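# Peppers, Mostly

We go through a ridiculous amount of red bell pepper at Clarenbridge every fall, and I love it! This gallery page is for the chopping end of things: the boards, the bags and the little heaps of red that pile up before anything goes near a pan. I've added a few prep notes as well, seeing how many of you wrote in after the April page on onions.

My rule for a good chopping session is simple: put out fewer things than you think you need. One board, one knife, one place for the finished pieces. The peppers wait in their bag toward the back, and each one comes forward when its turn arrives. A board set at an angle to the table suits me better than one lined up square – I've tried it both ways, and the angle wins every time.

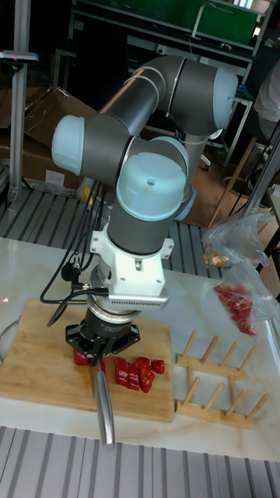

Chopped red pepper on the bamboo board, glossy as anything, with a bit of green stem still beside it. The whole ones are in their clear bag farther back.

One reader wrote in to say that strips are the only shape worth cutting, that chunks go soft at the edges before the middle is done, and could we please stop encouraging people. A second reader answered that chunks are the whole point of a stew and strips just vanish into it. I'm on both sides! Strips for the skillet, chunks for the pot, and a mix when I haven't decided on dinner yet.

A few things I scribbled down for the next round:

- Five large peppers fill our big mixing bowl with room to stir.
- Skin side down, always. The blade bites into the soft side so much more easily.
- Stems go straight into the compost pail, though I always miss a couple.
- Freeze the pieces flat on a tray for 20 minutes before bagging them, and they won't clump nearly as badly.
- Bamboo boards get a quick wash, a wipe with a towel, and then they stand on edge until morning.

The roasting page is next, and I'm already excited about it – blackened skins, a lidded bowl, that wonderful smoky smell all through the kitchen. Send your best pepper recipes before then, especially anything with eggs.

Page updated 9th October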